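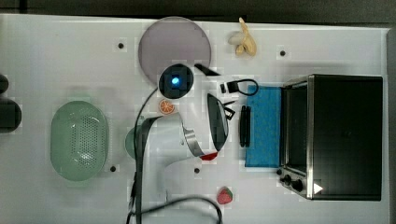 1/14
Arm build, cable and camera week. The mechanical side has been done since August. What's left is the stuff that makes it usable: cable routing, camera position, grip force, and getting it to do the same thing twice.

2/14
It lives on the white table at Cluvow, our shared shop in Givberg. The holes in the top were there when we got it. They don't line up with anything I own, so the base has its own mount and the holes stay empty.

3/14
Cables first. I had both black ones running down the same side of the arm, tied tight. Looked neat. Then the wrist turned farther than I planned for and pulled a connector halfway out. Tight is fine on a part that doesn't move.

4/14
Now there's slack, and one of them lies across the table in a loop. Ugly, and it takes up room I'd like back. But the connector has stayed in through every run since I changed it. I'll make a proper guide later.

5/14
Camera sits on top of the wrist. Upside: it goes wherever the gripper goes, so I don't have to work out where two things are relative to each other every time someone bumps the table. Downside: when the gripper gets low, the fingers fill a lot of the view.

6/14
I raised the camera 5 mm with a printed spacer. Helped more than I thought it would. If you're building something similar, print a few spacers at different heights before you start changing code. I did it in the other order and lost an evening.

7/14
Controller is Zistidov, which is what I named my own software. It does three things: read the joints, read the camera, send the next move. No screen, no menus. Settings are in a text file and I restart it when I change one.

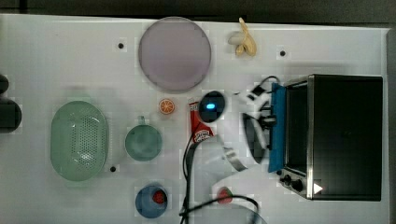 8/14
Grip force is still the weak spot. I set one limit for everything and that was lazy. A limit that holds a plate by the rim is too much for a sponge, and one that suits the sponge lets the plate slide. Each object gets its own value now.

9/14
For testing I use toy food and normal kitchen things. Banana, strawberry, orange slice, the green colander. Cheap, easy to replace, all different shapes. The strawberry is the one I put in a test when I want to know if a change was any good.

10/14
Numbers, as of 1 March 2025. I ran 100 pick attempts on the strawberry with the old single limit and the arm kept it in the gripper for 62 of them. Haven't repeated it with the new values yet. I'll post the result when I have it, good or bad.

11/14
Loïc Coste asked why I don't move the toaster oven out of the way. I want it there. The door is a good reach problem and I'd like the arm to open it by the end of the year. For now it's a large thing the arm has to keep away from.

12/14
Cost so far is 162 for this round, nearly all of it cable, connectors and filament. The arm itself was a separate budget and I've stopped adding that one up.

13/14
Someone asked about the name. The arm is called Sin, after the function. I had a sign error in the elbow math for most of a month and wrote it on masking tape over the bench so I'd check it. The tape came down and the name stayed.

14/14
Next up: cable guide, then the strawberry runs again, then the colander by its rim. Files for the camera spacer are going up once I fix the screw holes, which are a bit too tight. If you've routed cable past a wrist joint without a big loop, please tell me how you did it.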